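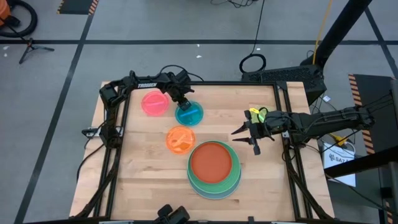
How much of an equipment budget should a small laboratory keep back for the things that are not the robot? We recommend to fix this share before the arms are ordered, and to make it large enough for the table, the frame, the cables, the spare fingers and the objects that will be handled.

Figure 4. Two-arm station during the tableware task. The arms are mounted to a frame on a wooden table; three small plates with utensils of similar color and a stack of three larger dishes are on the work surface.

5.2 Planning the purchase of a two-arm station

When the Greco project was planned, the budget had one line for robots and one line for "accessories". The second line was estimated in a single afternoon. Looking back at our records, this was the weakest part of the plan. In this section we describe how the planning was done, what was missing from it, and how we changed the method for the second station in Ranuston. We do not give prices for the arms, as these depend on the supplier, the country and the discount for universities, and a reader who wants to buy will need a new quotation anyway.

The first plan was written by Ruairí Ó Ceallaigh and Éabha Kinsella in February, before the task was decided. It was therefore a plan for "a manipulation station" in general. The mounting was supposed to be an existing bench in the Zarkent laboratory. The bench was later found too narrow for two arms that face each other, and a different table had to be bought from the consumables line, which reduced the money for everything else. We now ask that the task is written down first, in a few sentences, with the objects named. For the tableware task these sentences would have included the size of the largest dish, and from this size the width of the free surface follows directly.

We divide the cost of a station into fixed items, wearing items and task items. The fixed items are the arms, the table, the frame with its rails, the brackets, the computer and the cameras. They are bought once. The wearing items are finger pads, cables, connectors and tape. The task items are the objects themselves. In Figure 4 the task items are the plates, the dishes and the utensils, and they are by far the cheapest things on the table. They caused us a surprising number of orders. The list for the first station had 46 lines at the end of the first year, and more than half of these lines were wearing items or task items that did not appear in the plan.

The colors of the objects were a planning question too. Kinsella asked for small plates and utensils in matching colors, so that an operator can give an instruction such as "put the blue one on the pink plate" and the result can be checked by eye. Sets of this kind are sold for a limited time only. When one plate is lost, the same color is often not available any more, and the recordings made before and after are then harder to compare. We now buy every set twice and keep the second one in a closed box. The additional cost was 300 euros for all sets in the project, and we consider this a good use of money. Surfaces are a related point. Some of our plates give strong reflections under the ceiling light, and we would have preferred to learn this from one sample before ordering the full quantity.

Cables deserve their own line. A two-arm station needs power and data on both sides of the table, and the arms must be able to reach over the surface without pulling on anything. Our first plan assumed the cable lengths that come with the equipment. In practice we needed longer ones, together with clamps, sleeves and a place on the floor where the remaining length can lie in a coil. Róisín Duggan, who maintained the stations, estimated that a yearly amount of around 500 euros is enough for the cables and small parts of one station. We took her number for the second plan and did not have to correct it.

Floor space is often forgotten because it is not paid from the equipment budget. The table in Figure 4 stands in a room with other equipment, and the floor is divided by tape. Darragh Doherty proposed to treat the floor like any other item: it gets a line in the plan, with the area, the person responsible and the period of use. A line with a price of zero looks strange to the finance office – we were asked twice to remove it – but it forces the groups in the building to agree before delivery. In Ranuston the second station could be installed in the position foreseen in the plan. In Zarkent the first one had to be moved after installation, and the cameras had to be calibrated again.

Work time should be planned as well. The mounting of the frame was planned as a task for one person. It needs two, as the rails have to be held parallel while the braces are fastened. We also did not plan time for the operators to learn the station. Gobnait Lenihan kept a diary of the first weeks, and her notes show that most interruptions came from small causes, for example a loose connector, a finger pad that had to be replaced, or a plate that could not be found. None of these is expensive. Each of them stops the recording, and the person who is waiting is paid during this time.

For the second station we used the Predel sheet, a simple table developed in our group. Each item has one row, with columns for the class (fixed, wearing or task), the supplier, the delivery time, the expected life and the name of a replacement. The last column was the most discussed one. Doherty argued that a replacement should be named only for items with a long delivery time. Duggan wanted it for every row, and the sheet follows her opinion. Filling in the column for the task items took longer than for all fixed items together, as household goods have no part numbers that remain stable.

The method has limits. Both stations have the same layout, and both were used for tableware. A station with tools, liquids or food would have other wearing items, and probably a larger share for cleaning. We have also no experience with leasing, which was not permitted under our funding rules. The costs of repair for the arms are left out, as both stations were still under warranty when this section was written.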